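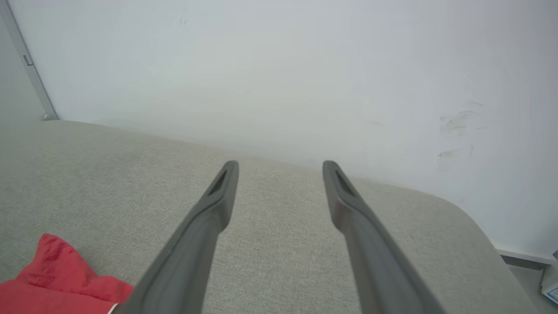

The Flerkcombe Trail is a long-distance road touring route between the towns of Brustel and Riteseck. It is 664 miles long and is usually driven in four to six days, with overnight stops at motels or public campgrounds. The route was first set out by Volodymyr Tkachuk in a printed guide for motor travelers.

Route

From Brustel the road climbs to Pasichnyk Pass, then follows the river valley north. The middle section has few services – the longest stretch without fuel is 200 miles. There are 21 marked campgrounds, most of them open to trailers. 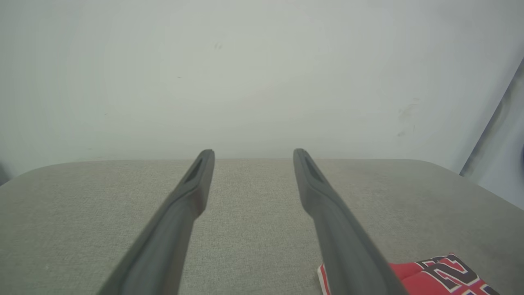
Two dark gray gripper fingers over a light gray fabric surface.

Season

The pass closes to all traffic in November and reopens after the snow is cleared. Drivers in the closed season use the lower road through Flerkcombe, which adds a day to the trip. A revised guide by Zakhar Hrynyshyn, dated July 1, 2023, lists both roads.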